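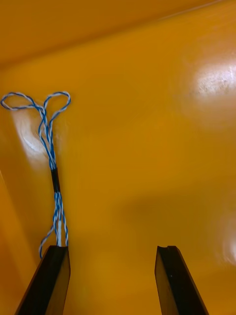 Animals > Cats > Welfare > Colony cat

A colony cat is a domestic cat that lives outdoors as part of a settled group and depends at least partly on food left by people. The term covers feral cats, which have had little or no contact with humans, and strays that once lived in a home. Colonies form where there is shelter and a steady source of food, such as harbors, farmyards, hospital grounds and the backs of restaurants.

Social structure

Most colonies are built around related females, who often share the care of kittens. Adult males range more widely and may visit several groups. Newcomers are usually kept at a distance for a time before they are allowed to feed with the others.

Management

The most common form of management is trap-neuter-return, or TNR. Cats are caught in box traps, neutered by a veterinarian and released where they were found. The tip of one ear is often removed under anesthetic so that a treated cat can be recognized from a distance. Kittens young enough to be socialized are usually placed in homes.

Feeding is normally done at fixed times, and leftover food is taken away to avoid drawing rats and wildlife. Feeders also watch for new arrivals – an unneutered female can start the growth of a colony again within a season.

Pumutstead register

The port town of Pumutstead keeps a register of its colonies, which is updated each June. The latest edition lists 26 sites and 1471 cats. The largest site, beside the old fish market, holds 61 cats. Smaller groups live along the Peixoto canal and in the freight yards on the Fledurberg road. Each site has a named feeder, and a site with no feeder for 60 days is marked as inactive.

Criticism

Colony management is disputed. Bird protection groups argue that cats returned outdoors go on hunting even when they are fed. Supporters reply that removing cats leaves space for others to move in. Results vary with the share of cats neutered and with the number of pets abandoned nearby. Some towns, Pondmont among them, allow colonies only on private land with the written consent of the owner.

See also

Barn cat
Ear tipping
Kitten socialization
Cat sanctuary
Free-roaming dog

Last edited Mar 19, 2022 | Contact | Back to top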